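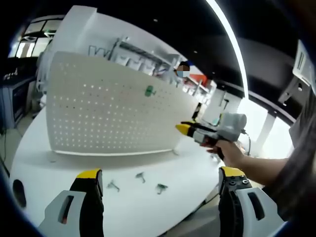 I have now stayed in enough rented apartments to know that "compact but charming" means you can fry an egg without getting out of bed. I booked this one anyway. It was a five-minute walk from the station in Droltley, it had its own bathroom, and the other place in my price range had a photo of a hallway and nothing else.

The listing promised self check-in. What I got was a message from the host, Brayan Alvarado, with 9 steps in it, the fourth of which was "ignore step three." Step three was the door code. The real code came in a second message while I stood on the sidewalk with my suitcase, being watched by a dog in a ground floor window. To be fair to Brayan, he answered every question within a minute, including the one I sent at midnight about the shower.

The shower, then. Hot is to the right, unless the kitchen faucet is running, in which case hot is a matter of opinion. I got used to it by the second morning. The towels were good and there were plenty of them. I'd trade a lot of design features for a decent towel.

The bed was fine. The pillows came in two kinds, one like a folded sweater and one like a loaf of bread, and I slept on the loaf. Street noise stopped by eleven, apart from the Saturday, when somebody down the block had a birthday and knew all the words to everything.

I paid 38 extra for cleaning, plus a deposit of 200, and was then asked to strip the bed, take out the trash and run the dishwasher before leaving. I did all of it, resentfully and in the wrong order. The deposit came back in 5 days.

For food, skip the bakery on the corner – it looks lovely and the coffee tastes like the cup – and walk up to Babalola, which does a lamb stew I went back for twice. They don't take reservations and they don't seem sorry about it. Get there before seven or bring a coat and stand outside with everyone else. The Zellosum market is two streets over, and it's where I bought the cheese that I later left in the apartment fridge. Brayan, if you're reading this, I hope you ate it.

Would I stay again? In January, no, the one radiator is in the hallway. In spring, probably. My sister wants to try the Pralance next time, a proper hotel with a front desk and a breakfast buffet, and she's offered to pay half, so I've stopped arguing for the apartment.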